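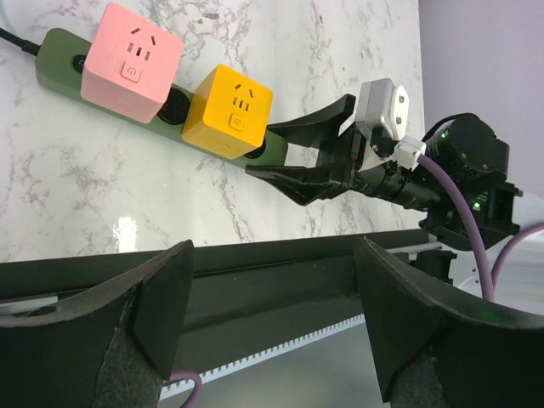

## Slide 2: Why we still talk about the Wenero wedding

Start with the dress! Wait for the murmur, because half the room will have seen it already.

- Zofia Olszewski married Konrad Wieczorek at Ivholm in December. Both casts of *Firirham* were there, and so was the dog.
- 784 guests invited, 744 turned up. For a soap wedding that's enormous.
- The veil was by Domański, and she'd stitched the first lines they ever spoke to each other on screen into the hem (I love this, don't rush it).

Read out Zofia's caption in full. Slow down at "you forgot your line and I forgot mine". Pause there.

Then the question for the room: when did a celebrity wedding stop being a magazine spread and turn into something fans follow minute by minute? Take two or three answers, no more, we ran over last time.
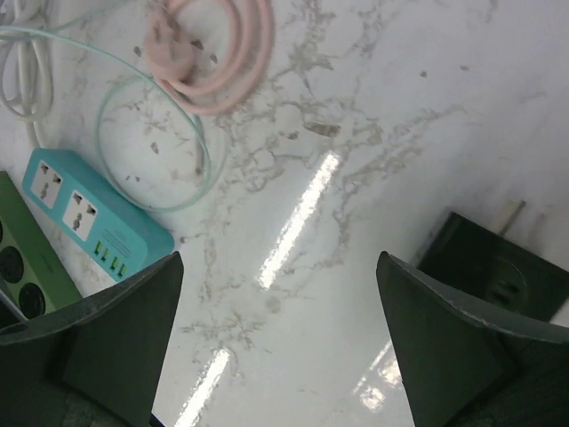 **FANS AND GOSSIP**

Lena Sadowski's fan page had the guest list up 9 hours before the couple posted a single photo. She got four names wrong and corrected every one of them by breakfast, which is better than most papers manage.

Mention Grażyna Makowska's column here. She hated the cake and the band, then wrote the warmest paragraph of the lot on the speeches. Quote the bit on Konrad's mum.

If there's time: Aleksandra Kaczorowski catching the bouquet, and the rumours since. Keep it kind, she's said she'd like to be left alone on that one.

Next slide is the honeymoon photos. Water first, then click.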